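Jonora opens order book for bin-picking cells with fixed-price trial

Automation supplier Jonora is to offer smaller manufacturers and packers a bin-picking trial at a set price, so that they can test a robot on their own parts before committing to a full cell. Bookings open in May.

The trial runs for two weeks at the firm's Totivport workshop. Customers send up to 300 mixed parts and receive a written report covering pick rates, gripper choice, floor space and a costed equipment list. The fee is taken off the price of any cell ordered afterwards.

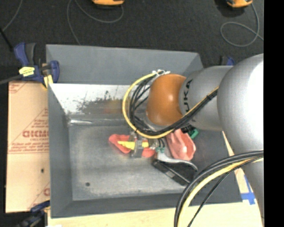 A KUKA arm and metal gripper over mixed items in a metal bin.

"Most of the firms we speak to have a budget for the arm and nothing set aside for grippers, cabling or guarding," said Seren James, head of sales at Jonora. "We would like them to see the whole bill first."

Kitchenware packer Cocco took part in a pilot of the scheme and has since ordered 2 cells. Leasing is available through Flelamura over terms of up to 88 weeks. Jonora has 19 trial places this year, and almost half are reserved for first-time buyers.

Application forms and a parts checklist are available from the Jonora sales office.

ENDS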